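Moving the home server to a new disk

Filed under: Linux, Storage, Home server

Print this post | E-mail this post

The old disk in the home server started logging read errors in July. It wasn't many, and SMART still said the drive was healthy, but the same few sectors kept coming up, so I ordered a replacement and set aside a Sunday to move everything across.

The machine is called nallora. It runs Debian with one LVM volume group, and on top of that sit the root file system, a swap volume and a large volume for backups and photos. I'd always copied disks with dd in the past. Ayane Hoshino suggested pvmove, as it works while the system is running and I wouldn't have to bring anything down except to fit the drive.

The steps were short. I partitioned the new disk, ran pvcreate on the big partition, added it to the group with vgextend, and then started pvmove from the old partition to the new one inside a tmux session. It prints a percentage every so often. I left it going and mowed the lawn.

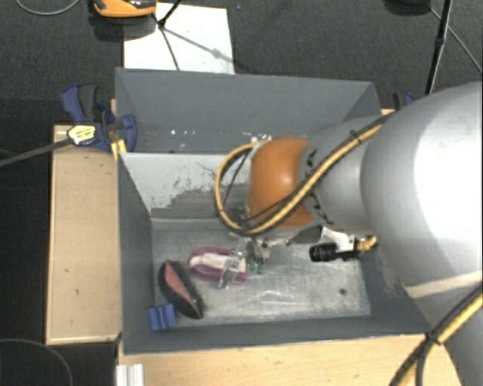
When I came back it was at 38 per cent and the load average was much higher than I expected. The nightly backup from my laptop had been missed on Saturday and had decided to catch up, so rsync was writing to the same volume that was being moved. I stopped the rsync job and the percentage started climbing at a better rate. If I did it again I'd disable the timers first.

The move finished after 195 minutes. I ran vgreduce and pvremove on the old disk, and that was the LVM side done.

Booting was the part I got wrong. The EFI partition isn't in LVM, so pvmove doesn't touch it. I'd copied the files over but kept the old UUID in fstab, and with the old disk unplugged the machine dropped to an emergency shell. I fixed the line using blkid, ran grub-install again, and rebuilt the initramfs while I was there. It came up normally on the next try.

Gilles Poulain asked whether I'd checked the data afterwards. I have a checksum list for the photo folders, a bit over 3,000 files, and they all matched. The two files that the old drive had complained about were in a cache directory, so I deleted them.

The old disk is in a drawer with a label on it. I still need to wipe it, and the spare SATA cable is too short to reach the bench machine, so that will wait until I've bought a longer one.

Last updated: Sunday, 9:40 pm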